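Support > Base de connaissances > Supervision > Questions fréquentes

Passerelle Vonow : questions fréquentes

Ces réponses concernent la passerelle Vonow à partir du micrologiciel 2, raccordée à la plateforme de supervision Karham. Les installations encore reliées à l'ancien portail Prillell font l'objet d'une notice séparée.

Quels protocoles sont pris en charge côté terrain ?

Modbus RTU, Modbus TCP et OPC UA en mode client. Les équipements qui ne parlent que BACnet passent par un convertisseur externe. Le port série est isolé et configurable en RS-232 ou RS-485 depuis l'interface locale ; un changement de mode impose un redémarrage.

À quelle fréquence les mesures sont-elles envoyées ?

Toutes les 60 secondes par défaut. L'intervalle se règle par groupe de variables, dans l'onglet Acquisition. Les alarmes ne suivent pas cet intervalle : elles partent dès le changement d'état.

Que se passe-t-il en cas de coupure réseau ?

Les mesures sont horodatées puis stockées en mémoire locale, dans la limite de 60 jours. Au retour de la liaison, l'envoi reprend par ordre chronologique. Les courbes peuvent donc rester incomplètes quelque temps après une longue coupure. Au-delà de la limite, les enregistrements les plus anciens sont écrasés. 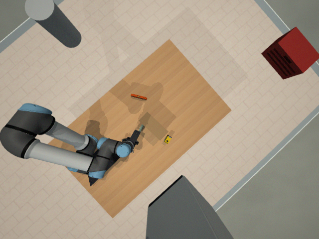 Combien de variables peut-on déclarer par passerelle ? La limite est de 1570 variables, toutes sources confondues. Une variable calculée compte comme une variable lue. Pour éviter les doublons, il est conseillé de fixer la convention de nommage avant l'import. Pour un bras posté à côté d'un plan de travail en bois, par exemple, on déclarera le bras comme équipement et le plan de travail comme emplacement ; seul l'équipement porte des variables. Les emplacements ne sont pas décomptés de la limite.

Peut-on importer une liste de variables existante ?

Oui, au format CSV, séparateur point-virgule, encodage UTF-8. La première ligne doit reprendre les en-têtes du modèle. Une adresse en double bloque l'import complet et le rapport d'erreur indique le numéro de ligne.

La connexion est-elle chiffrée ?

Les échanges avec la plateforme utilisent TLS avec certificat client. Le certificat est propre à chaque passerelle et se renouvelle automatiquement. Si l'horloge interne est fausse, le renouvellement échoue : vérifier l'accès au serveur NTP avant d'ouvrir un ticket.

Faut-il ouvrir des ports entrants sur le pare-feu ?

Non. Toutes les connexions sont sortantes, sur le port 8883 pour les données et 443 pour les mises à jour.

Qui contacter pour une migration depuis Prillell ?

Les migrations sont traitées par l'équipe de Veerle Dijkstra, chez Smits. Joindre à la demande l'export de configuration et le numéro de série de chaque passerelle. Les demandes reçues après 16 h sont enregistrées le jour ouvré suivant.

Articles liés
Remplacer un certificat client expiré
Modèle CSV : description des colonnes
Câblage RS-485 et résistances de terminaison
Notes de version, septembre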